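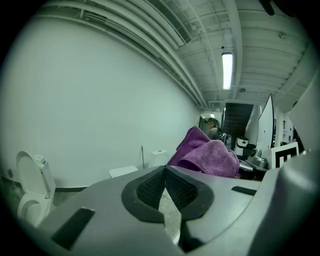

Gray plastic up close, concrete floor behind it.

March 2, 2023

OK so I finally cut into the walnut slab from Gosbridge. 147 bucks and I've been scared of it since June, which is silly, it's a board!

First pass with the hand plane and wow. The outside was dull and kind of dusty brown, then underneath there's this purple streak running right alongside the knot. I just stood there wetting it with a rag and grinning.

Now the bad part. There's a crack at one end, 7 inches long. I'm cutting it off and saving the piece for knife handles (I have a whole bucket of "saving it for handles" at this point).

Plan is a small bench for the hall. Panagiotou sells a walnut oil I've been wanting to try, but I've got half a can of the Jistitz wax left and I'm cheap. Anyone used both on the same piece? Oil first, then wax?

Also, walnut dust makes me sneeze like crazy. Mask on from now on.

Legs next. I'm going with 13 inches for now and I can always trim them. Back out to sand, 60 grit, wish me luck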